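How do I get creases out of blackout curtains without wrecking the coating?
Posted in Home & Laundry, June

Okay, so I finally bought real blackout curtains for our bedroom after two years of clothespinning a quilt over the window. They're the Holard ones, polyester with the rubbery backing, and they came folded into a package the size of a sofa cushion. You can imagine the creases. I hung them up anyway because I was tired, and I figured gravity would take care of it. It hasn't! The folds are just sitting there, and in the morning a skinny stripe of light comes in right where the two panels meet.

The tag says no bleach and no dry cleaning, and then the iron symbol has been printed so badly I can't tell if it's crossed out. I have a regular iron, a dryer that runs hot, and I could borrow a steamer from my sister. Would rather not melt anything. Also, any ideas for the gap in the middle?

curtainless_in_penner

Steamer, for sure. I did four panels in my living room last fall and it was boring but easy. Leave them hanging, start at the top, and work down the front of the fabric, the side without the coating. Pull gently on the bottom hem with your free hand while you go. Keep the steamer moving, and if the backing starts to feel tacky, stop and let it cool off before you do any more.
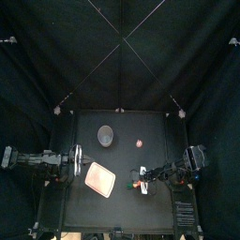 Then leave them alone overnight. I made the mistake of opening mine right away and bunched a whole new set of wrinkles into them while they were still damp -- so I got to do it all again the next evening. My steamer is a cheap Cletura with a tank so small I had to refill it every 12 minutes, and it still did the job, so your sister's will be fine.

Skip the dryer if yours runs hot. I tried it once on an older set and the backing stuck to itself in big patches. When I peeled it apart it left pinholes all over, and that room looked like a planetarium every morning until I gave up and replaced them.

For the gap, I sewed little magnets into the inside edges, a few on each side. Check that they attract before you sew them in. Ask me how I know.

hemline_hattie

just iron them, low heat, towel in between. been doing it for years

drostedent_dad

Towel is a good call but please test a corner first, some of these coatings go gummy even on low. I'd pick a spot near the bottom hem on the back.

The light stripe might be your rod and have nothing to do with the curtains. If it sags in the middle, the panels drift apart at the center however wide they are. Mine needed another bracket, and I'd already been pricing new curtains by then (very annoyed with myself). If the rod is straight, just overlap the panels a few inches. You can do that with a double rod, or hook the last ring of one panel onto the first ring of the other if you don't open them much.

And if the tag is unreadable, look at the one on the second panel. Mine were printed at different times, I guess, and one was perfectly clear.

northwindow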